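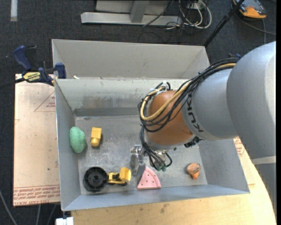
Reviewer 2 objected at this point that a mesh system in which every node reports full signal strength can still deliver poor throughput, and asked why signal strength had been used as the selection metric at all. The objection is sound for the first version of the manuscript. The present section replaces that metric with measured round-trip delay and sustained downlink rate, and reports signal strength only where it explains a difference between the two.

Figure 3. Light gray metal bin with a robot arm reaching in from the right; a second gray bin section stands behind it.

4.2 Backhaul selection under mixed load

The Tavuvley network was installed in July with one gateway and a set of ceiling-mounted nodes running the Dreson firmware. Each node has two radios. One serves clients, and the other carries traffic back toward the gateway, either directly or through a neighboring node. In the default configuration a node picks its parent by received signal strength and keeps that parent until the link drops. We refer to this as the static policy.

The static policy has a known weakness. A node near the middle of the building tends to look attractive to all of its neighbors, so most of them attach to it, and its backhaul radio becomes the bottleneck. The neighbors continue to report strong links. Clients on those nodes see slow page loads and dropped calls, and the controller log shows nothing unusual.

We compared the static policy with two others. The Jakab policy ranks candidate parents by the median round-trip delay to the gateway over the last 80 probes. The Perley policy uses the same delay value but adds a penalty for each node already attached to the candidate. Both allow a node to change parents, subject to a hold time that prevents rapid switching. The hold time was the same for both and was not tuned.

Load was generated by scripted clients in three patterns: long downloads, short web requests, and two-way voice traffic. Each run began with all nodes restarted in random order. Restart order matters under the static policy, which tends to lock in whichever parents come up first. A total of 447 runs were completed. Runs in which the gateway lost its upstream connection were discarded before analysis and are not included in that total.

Under long downloads, the static policy gave a median client rate of 58 Mbps on nodes two hops from the gateway. Both delay-based policies did better, and the gap between the two was small. We attribute the small gap to the nature of the load. A long download fills the queue at a busy parent, the delay rises, and the Jakab policy moves away from that parent without needing the attachment penalty.

Short web requests gave a different result. The queues drained between requests, so the delay probes often found an idle link and the Jakab policy left the crowded parent in place. The Perley policy spread the nodes more evenly. The benefit appeared mainly in the slowest requests, and medians hardly moved. Readers interested only in typical page load time would find little reason to prefer one policy over the other.

Voice traffic was sensitive to the parent change itself. A change took over 500 ms in the worst cases, long enough to be heard as a gap. Most of this time was spent renewing the encryption keys on the backhaul link. Key caching would shorten it, but the firmware version under test did not support caching, and we did not modify the radio driver.

Two limits should be stated. All nodes used the same channel width, and the results may not carry over to networks in which the backhaul channel is wider than the client channel. In addition, the clients did not move. Roaming changes the load on each node at a rate close to the hold time, and the interaction between the two is taken up in Section 5.

4.3 Probe overhead

Delay probes use airtime that would otherwise be available to clients. Probe packets were kept small and were sent at the lowest priority class.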